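# The Evening Table

By Sakda Wiriya

Among the residents of Gavville, the shared late supper has become a fixed part of the working week. It is rarely cooked at home. The food arrives in insulated shopping bags, is set out on whatever table is free, and is eaten by people who have other work to finish. The Telosura Food Quarterly spent part of January looking at how these meals are arranged, and at what is put on the table first.

Crayfish is the usual centerpiece. The Lehtinen market, which opened its prepared-food counter with 40 seats and later removed most of them, now sells the greater part of its crayfish to be taken away. Customers may order by the bowl or by weight. On a busy night the counter fills some 400 orders, and the kitchen closes when the last tray has been sold.

The dish travels well, provided that it is moved promptly from its carton to a proper bowl. A wide, round bowl is preferred. It allows the shells to be heaped without spilling, and it may be reached from every side of the table. Experienced hosts also put down a large mat before anything is unpacked, as the sauce marks pale wood quickly and is difficult to remove the next morning. 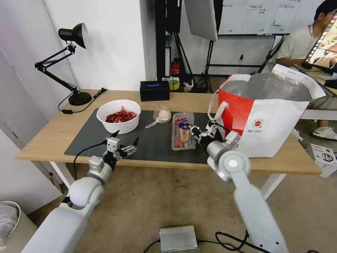
Plain steamed buns are the customary partner. They are sold singly in small clear bags and should remain wrapped until the crayfish is served, for the surface dries within minutes of exposure to air. Many diners tear the bun by hand and use it to take up the sauce. Others keep it for the end of the meal.

Packaged snacks occupy a less certain position. Older patrons of the Lehtinen counter regard them as an intrusion, while younger ones consider the meal incomplete without them. A clear plastic container, stood upright within reach, keeps the packets together and away from the sauce. The same container may be used afterward for leftovers, once it has been washed.

The carrying bag deserves more attention than it receives. A bag with a reflective lining will hold the temperature of a hot dish over a short journey, and it should be left standing open at the side of the table so that the lining can air. Tissues are kept at the back, where sleeves will not drag them into the food. Two boxes are advisable for a larger party.

Lighting is a matter of taste. The Jalau dining club, which meets above the market, favors an adjustable lamp placed at a corner of the table and turned away from the diners. Its members hold that crayfish should be eaten slowly and in modest light, and their suppers seldom end before the market has locked its doors.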